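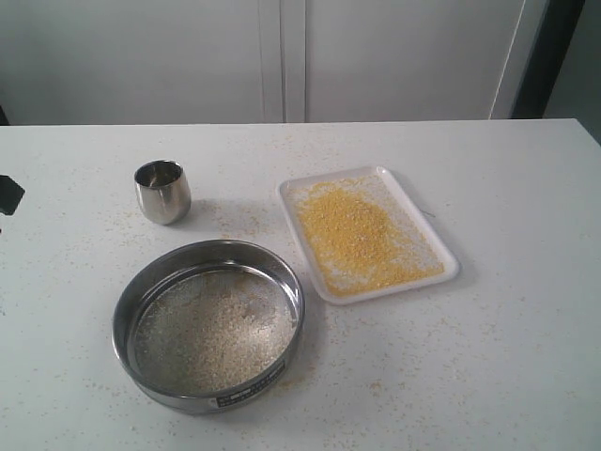

Gavell Road mill is grinding again, and I've got the bread to prove it

2019-11-13

I've driven past the old mill on Gavell Road most days of my life and never once seen the door open on a weekday morning. Well, it was open this morning, and there was a lineup! Milagros Giraldo and Kevin Huanca, who bought the place from the Lambrechts family last year, have started selling flour milled right there in Mustville, and I went in for one bag and came out with three.

If you're new to town, the mill stopped grinding before I finished high school. The Lambrechts kept the building dry and rented out the loft for storage, and a few of us remember going there on school trips to be told very firmly not to touch anything. I touched something. It was a belt, it wasn't moving, and I still got sent back to the bus.

Kevin told me the stones themselves were in better shape than anyone had a right to expect. The trouble was everything else: the wiring, a good stretch of the floor and a hopper with a family of starlings living in it (they've been encouraged to move to the shed, and seem happy enough there). He and Milagros did a first trial run in July and got what he calls "very expensive chicken feed." The chickens belonged to his neighbour Wendell Gallagher, who says they were thrilled.

For now they're selling whole wheat, rye and a coarse cornmeal that I'm already a bit obsessed with. The wheat comes from two farms out toward the river, and Milagros is hoping to add a third after next harvest. Bags come in 2 kilos and 10 kilos, and the bigger ones were nearly gone by the time I got to the counter, so I'd go early if you bake a lot. The whole wheat doesn't keep the way the supermarket stuff does. She suggested the freezer, or at least a cool cupboard, and using it within a couple of months.

I asked about white flour, and so did the man in front of me, and so did the woman behind me. The short answer is not yet. They can sift some of the bran out, but it's slow work with the equipment they have, and Milagros would like to get the rest running smoothly before she spends money on a proper sifter. You can always put the whole wheat through a sieve at home if you want a lighter loaf. Keep the bran for muffins. My kitchen floor can confirm that a wide bowl underneath is a good idea.

Lợi Mạc, who runs the lunch counter beside the hardware store, has been baking with the rye for the last few weeks and says it drinks a lot more water than he's used to. His first batch came out like a doorstop and his second sold out before noon. He's now making 24 loaves on Fridays, sliced or not, and he'll hold one for you if you phone ahead. I had a slice with butter and a bowl of his squash soup and felt very well looked after.

There was some worry over the summer about noise, and a few people on the Mill Lane side wrote to the town about it. I stood out on the lane while the stones were going and could hear a low rumble, a bit like a dryer in somebody else's basement. Whether that's fine at seven in the morning is a question for the folks who live there. Kevin says they won't start before nine, and the permit file at the town office (it's number 1067, if you want to ask for it at the desk) says the same.

School trips are coming back too. Milagros Castaño's grade four class is booked in before the holidays, and yes, there are two Milagroses involved, which has already sent one delivery of empty flour sacks to the elementary school. The class is making pancakes afterward. I did ask whether parents or nosy local writers could come along, and was told they'd see.

The shop is open Wednesday to Saturday, nine until two, and it's cash only until the card machine shows up. Park on the gravel and not along the fence, where the trucks need to turn. Bring your own bags or jars if you like, and they'll fill those from the bin at the same price.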